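I caught Malsha Gunawardena between budget calls, and she'd already eaten half my cookies by the time I got my notebook open. She buys equipment for Killeo, and she's got one more arm to squeeze in before December.
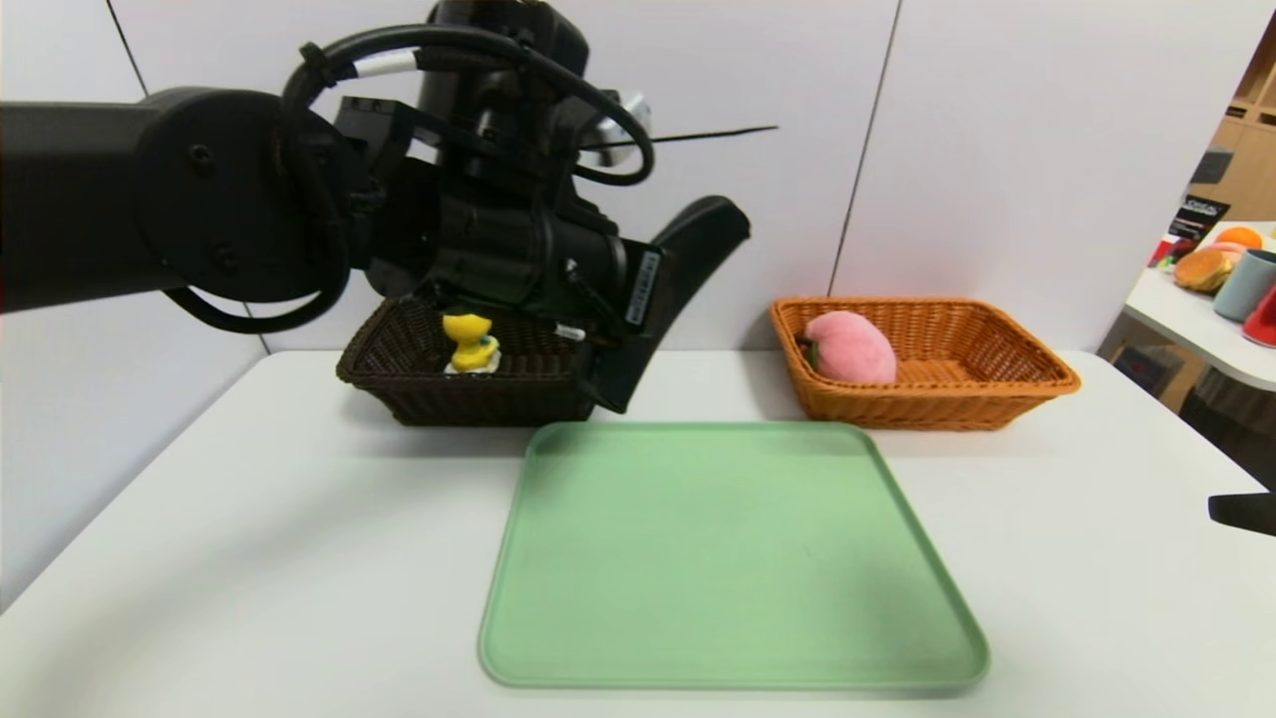
Her first rule is to price the boring stuff early. "Everybody quotes me the arm," she told me, "and then come the cables, the spare fingers, the mounts!" She keeps a separate line for props too, and I loved that (a plush peach in a wicker basket is pretty cheap next to a gripper). Last year's small parts ran to 182 orders, and she'd like to get that down to 100.

We got onto Fosonov, the supplier she's leaning toward. "They hold a quote for 20 days, so I can go argue with Yusri about it," she said, laughing. Yusri Harahap signs off on anything over $800. 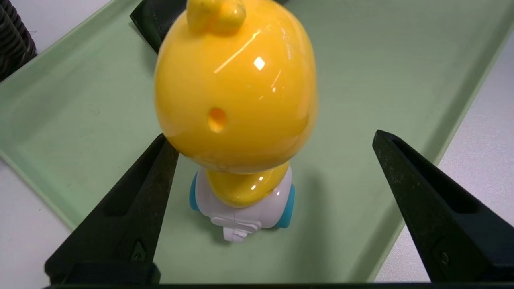 So would she lease instead of buy?

"For a short project, sure. Past a year I'd want to own it, and I'd want the service contract in writing before I paid a cent."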